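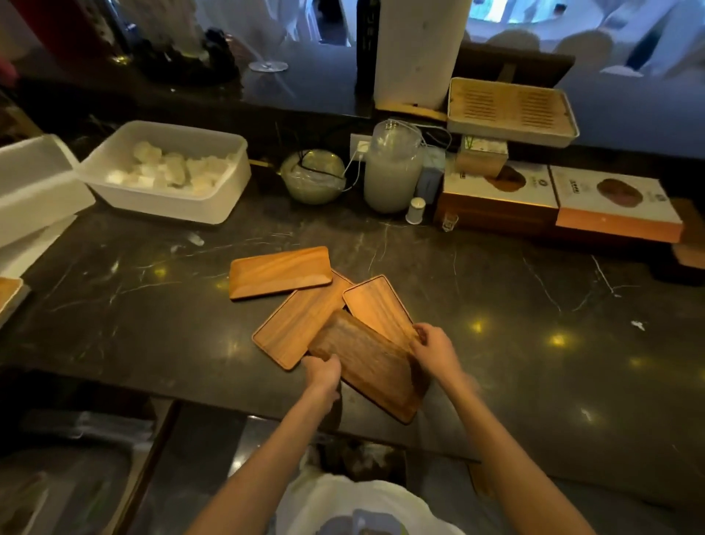
Figure 4. Wooden serving trays on a marble countertop.

4.2 Household wares and repeat purchase

Purchase records from the Trovgate panel covered 2339 households. Wooden kitchenware was bought mostly as gifts, and colour matching mattered less than price. Households that had moved in the previous two years spent more on serving pieces – trays, boards and bowls – than those that had not. The Ulten sample showed the same pattern, though its April returns were incomplete and were left out of the model. Spending on glassware did not differ between groups.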